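Keeping the clocks honest: an interview with Golshifteh Abbasi on the Oltala recording stack

Golshifteh Abbasi maintains Oltala, the software that turns sessions with hand-held grippers into trajectories a policy can be trained on. She joined Nemico as a controls engineer and moved to tooling when it became clear that most of the failures reported against the controller had started further upstream, in the data. We spoke in the afternoon, with a break in the middle while she restarted a batch job.

Oltala does four jobs. It records from the grippers, aligns the streams in time, estimates the pose of each gripper, and writes out segments in a format the training code accepts. Abbasi regards the second as the hard one.

"People ask about pose estimation first," she said. "Pose estimation has a literature. You can pick a method, read the failure modes, and plan for them. Time alignment is mostly bookkeeping, and bookkeeping is where we lost our first two months."

The original version stamped each image when it reached the host computer. The delay between exposure and arrival was treated as constant and subtracted. It held on a lightly loaded machine. Under load it did not, and the error varied within one recording. A gripper moving slowly showed nothing wrong. A gripper moving quickly showed fingers that closed before they reached the object.

"The policy learned that," Abbasi said. "It closed early, every time, by a small amount. We tuned the controller against it. We had a gain schedule that existed only to compensate for a timestamp."

The bug was found by Hongjun Peng, who plotted finger width against image motion for a single drawer-opening episode and saw the two curves slide apart toward the end. The current version stamps at the device, keeps a separate offset estimate for each stream, and refuses to export a segment if the offset changes by more than 15 milliseconds between its first and last sample.

I asked whether refusing was too strict. Abbasi said it had been argued over.

"Raíssa wanted a warning. Her view was that the training side can filter. My view is that a warning in a log file is read once, by the person who wrote it. We settled on refusal with an override flag, and the flag is written into the segment's metadata. If you train on overridden data you can find out later."

Raíssa Camargo runs the training side. Asked separately, she confirmed the account and said she had used the flag 2 times, both for debugging. 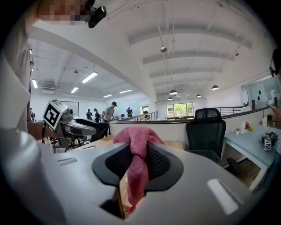
Nemico - Perception and Tooling

Pose is estimated from two sources. Each gripper is tracked from its own camera by visual-inertial odometry, and square fiducial markers mounted on the grippers give a relative measurement whenever one device sees another. The odometry is smooth and drifts. The marker measurement does not drift, but it is intermittent and gets noisy when the marker is small in the image or seen nearly face-on.

"Face-on is the case that surprises new people," Abbasi said. "They assume looking straight at a marker is the best view. For position it is fine. For rotation it is the worst, because a small tilt in either direction gives almost the same four corners. You get two solutions and the solver jumps between them."

Oltala keeps both solutions when their reprojection errors are close, and lets the pose graph decide using the odometry on either side. The earlier code took the lower error and discarded the other. Zhuoran Long rewrote that part. The change was small, but it meant changing the message type passed from the detector to the optimizer, and everything downstream that had assumed one pose per detection had to be checked.

Cubes help, in her account, for the plain reason that more than one face is often in view. When two faces are detected together, the ambiguity generally goes away and the detector emits a single pose computed from all the corners. This depends on the geometry of the cube being known. Each one is measured once after assembly and its calibration is stored under the serial number of the gripper it is fixed to.

"Which led to the obvious problem," she said. "Somebody swaps a cube. The serial number of the gripper has not changed. The calibration loads without complaint, and it is wrong."

The marker IDs are now part of the calibration key. If the IDs detected in the opening seconds do not match the stored set, the recorder will not start. She would like to go further and estimate cube geometry as part of every session, but the problem is poorly constrained for short recordings and she does not trust the result yet.

We turned to rooms. Training data for indoor manipulation is recorded in ordinary interiors, and ordinary interiors are difficult in specific ways. Glass and frosted panels produce features that move when the viewer moves. White walls produce none. Ceiling lamps are stable and visible from most of a room, which makes them useful, but they saturate, and the centroid of a saturated blob shifts with exposure. People walk about.

"For people we use a mask, and we mask generously," Abbasi said. "I would rather lose the corner of a desk than track a sleeve. The operator is the worst offender. The operator's arm is close, it is textured, and it moves in a way that correlates with the gripper. An outlier filter based on consensus will sometimes accept it."

Close, textured and correlated also describes the gripper's own body as seen in a wide lens. That region is excluded with a fixed mask per hardware revision. Anything hanging over the shell is outside the fixed mask, so the tracker runs a second check: a feature whose image position stays nearly constant while the inertial unit reports rotation is marked as attached to the device, and dropped. The check costs very little. It has a known weakness when the device is almost still, since nothing can be distinguished without motion, and in that state it holds its last decision.

Segments are cut after optimization. A session arrives as one long recording and leaves as a set of episodes, each with a start, an end, and a task label. The cutting used to be done by hand. Yuzhen Cai wrote a proposer that looks for changes in finger width and pauses in wrist velocity and suggests boundaries, which a reviewer accepts or moves.

Cai set one hard limit, 600 frames, above which an episode must be split or explicitly approved. Abbasi described the number as a property of the training configuration that had leaked into the tooling.

"It is the context we could afford when Yuzhen wrote it," she said. "It is in a config file now. In practice everybody leaves it alone."

The review tool is called Mahama. It shows both grippers' views with the estimated trajectories drawn in a plan view next to them, and a strip along the bottom with finger width, offset estimate, and tracking state. The strip was added late. Reviewers had been judging episodes on video alone, and the video of a badly tracked episode looks the same as the video of a good one.

"About 90 percent of rejections now come from the strip," Abbasi said. "That is a comment on how little the video was telling us."

Rejected episodes are kept. They go to a separate store with the reason for rejection, and the store is replayed in full against each release candidate. If an episode rejected for tracking loss would now pass, somebody looks at it before the release goes out. The looking has caught regressions as well as improvements. In February a change to the detector's corner refinement recovered a group of old episodes, and on inspection the recovered poses were smooth and consistently offset. The refinement had been pulling corners toward the bright side of the edge. The release was held until the gradient window was narrowed.

I asked how closely the planning work depends on any of this. Nemico's planner, Celtadora, takes the output of the policy as a sequence of gripper poses and finds joint motion that follows it without collisions. It was written for an arm. The recorded poses come from a human, who has a different reach and can step sideways.

"There is a filter for that, after export," Abbasi said. "For each episode we ask whether there is any base position from which the arm could follow the trajectory inside its limits. If there is none, the episode is still usable for the perception pretraining but it does not go into the action set. Two-gripper episodes fail this more often. Each hand is reachable and the pair is not."

The reachability check is the slowest stage in the pipeline. It samples base positions on a grid and runs inverse kinematics along the whole trajectory for each. Peng has a version that first tests only the poses farthest apart and discards most candidates immediately. It gives the same answer on the regression set, and Abbasi expects to merge it once the joint-limit margins are handled the same way in both versions.

On the subject of what she would do differently, she was brief. She would have fixed the file format earlier. The first format stored poses relative to the first frame of the session, so that re-running the optimizer changed every number in the file, and comparing two runs required aligning them first. The present format stores the raw measurements and the solution separately, with the solver version next to the solution.

"Raw data is immutable, solutions are disposable," she said. "It is an ordinary rule. We had it in the controller logs from the start and did not carry it over."

The next item on her list is online feedback. At present an operator learns that tracking was lost only after the session has been processed, when the recording can no longer be repeated under the same conditions. Long is working on a reduced tracker that runs on the recording computer and reports a single state: good, degraded, or lost. The open question is latency. A report that arrives after the operator has moved on to the next task is attributed to the wrong episode, and the first prototype was slow enough for that to happen regularly. The second one drops the pose graph and watches only the odometry residual and the feature count. Abbasi has it running against stored sessions and is comparing its state changes with the ones recorded in the Mahama strip.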